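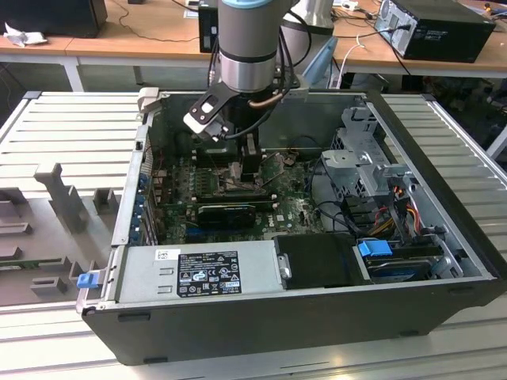
拆一台旧台式机，最费时间的一步往往在拧第一颗螺丝之前：给它找个能躺下的地方。我早年都是让机箱站着拆，一手扶着，一手伸进去摸，摸到的通常是一片没打磨过的铁皮边。后来学乖了，侧板一卸，放倒，主板朝上，所有东西一览无余，灰也一览无余。品牌机在这件事上对人还算客气：凡是厂家希望你动手的地方，多半给你涂成蓝色，硬盘托架上的把手是蓝的，扩展槽挡板那一排卡扣是蓝的，连电源那头的拨片也是蓝的。至于没有涂色的地方，厂家的意思是你最好别碰，我们今天大部分时间就在碰那些地方。

这篇写给手里有一台退役办公机、想把它拆成零件又不想把零件拆成废品的人。我自己这一台是公司淘汰下来的，花了188块，卖家附赠了一根电源线和一股烟味。

动手之前

先关机，拔掉电源线，再按住开机键数五下。第三步很多教程都写，很多人都跳过，包括写教程的人。按完以后风扇有时会抖一下，像临终遗言，那是电容里剩的电。

工具不用多。一把十字螺丝刀，二号头，最好带磁；一把塑料撬棒；一支毛刷；几个装螺丝的小盒子。我用的是Viltero那套带格子的零件盒，125块，买的时候觉得自己疯了，拆到第三台机器时觉得自己英明，到第五台又发现盖子扣不严，翻一次就全混了。吃完的酸奶杯洗干净也一样能用，而且翻了不心疼。

防静电手环有就戴上，夹子夹在机箱的裸金属上。没有的话，每次伸手之前摸一下机箱金属部分，别穿毛衣，别在地毯上来回踱步思考人生。

第一步：拍照

线没拔之前先拍。整体一张，每一处插头各来一张近的。你现在觉得那几根细细的面板线顺序一目了然，两个小时以后它们会变成一道密码题。拍完看一眼是不是糊的，再继续。

第二步：硬盘

硬盘先走，里面可能有别人的工资表。拔掉数据线和供电线，捏住插头拔，不要揪着线拽。带卡扣的数据线要先按下那个小铁片，按不动多半是因为你按的是另一面。托架上如果有把手，拉或者捏，试一下就知道了，两种都不行再去找螺丝。

取出来的硬盘贴张纸条，写上从哪台机器来的。我有一抽屉没贴纸条的硬盘，每一块都要接上电脑才知道是谁，其中一块里存着383张同一只猫的照片。猫很好看，我还是没弄明白它从哪来的。

第三步：显卡

先拆机箱后侧固定挡板的东西，可能是螺丝，也可能是卡扣。然后找插槽末端的小锁扣，往外或往下拨开，再双手捏住显卡两端，垂直提起。提不动就停，回头看锁扣。这世上断掉的显卡锁扣，绝大多数断在“应该已经松了吧”这句话之后。

老办公机的锁扣又小又脆，手指伸不进去时用撬棒，别用螺丝刀。螺丝刀滑一下，主板上就多一道划痕，划痕下面恰好是走线，它总是恰好。

第四步：内存

两端的卡子往外掰，内存条自己会弹起来一点。有的主板只有一端能掰，另一端是固定的，掰之前看清楚。拿边缘，不要摸金手指。取下来的内存别叠在一起，更别拿橡皮筋捆，我见过有人这么卖。

第五步：散热器

整台机器最讲究耐心的地方。拔掉风扇线，四颗螺丝按对角顺序松，每颗先松两圈，轮着来，不要一颗拧到底再拧下一颗。螺丝都松了，散热器还是纹丝不动，别慌，那是硅脂干成了水泥。

把它左右轻轻拧，幅度很小，像在拧一个怕吵醒人的瓶盖。还不动，就用吹风机在旁边低档吹一会儿再拧。切忌直着往上拔，针脚在处理器底下的老平台，一拔可能连处理器一起出来，然后你就有了一把很贵的小梳子，还缺几根齿。

旧硅脂用无绒布蘸一点高浓度酒精擦。我用的是Rukis的擦镜布，一片一片独立包装，撕包装的时间比擦的时间长。

第六步：电源

先把主板大插头和处理器供电插头拔了。大插头侧面有个卡子，按住再拔，可以轻轻前后晃，不要左右晃。它会很紧，紧是正常的，用牙不正常。

线全部理出来以后，再拆机箱外侧的固定螺丝，有拨片的按住拨片，把电源推离原位再拎出来。电源只拆到这里为止，外壳上印的那一片警告标志是认真的，里面的东西不归这篇教程管，也不归你管。要清灰就从风扇口用气吹，吹的时候找根棉签卡住扇叶，别让它空转。

第七步：主板

拔光剩下的线，再数一遍螺丝孔，有的藏在散热器底座下面。全部拧下来以后，主板应该能轻轻晃动，往接口的反方向挪一点再抬起来。抬不起来，就是还有一颗螺丝。你会坚持认为没有了，但是有。

取下来的主板放在纸板上，或者原来的防静电袋里面。注意是里面，袋子外面不管用，把主板搁在袋子上拍照好看而已。

清灰和收尾

机箱空了以后反而最好伺候。铁皮用湿布擦，擦完晾透；风扇用毛刷；插槽只用气吹，不要拿布去捅。我那把毛刷是Bühler的，刷毛偏硬，刷散热片很称手，刷主板就粗暴了点，建议另备一把软的。

零件怎么处置看个人。内存和固态硬盘容易出手，机械硬盘擦除数据后再说，机箱基本送不出去。我在Evance的二手板块上挂过一个空机箱，浏览3618次，留言一条，问送不送螺丝。

常见的几个麻烦

螺丝滑丝：垫一片橡皮筋在刀头和螺丝之间，压紧慢慢拧。不行就换大半号的刀头，再不行才轮到钳子。

装回去不亮：先重插内存，再看处理器供电插头，这两样能解决大多数情况。第三样是检查电源线有没有插上，请不要觉得受到了侮辱。

多出来一颗螺丝：摇一摇机箱，没有响声就先放进零件盒，贴上机器的名字。要是摇出了响声，说明还有第二颗，得把侧板再打开。

整套流程第一次做，留出一个下午，别从晚上十点开始。我那台拆到散热器时已经快一点了，于是它就那么敞着过了夜，第二天早上又落了一层灰。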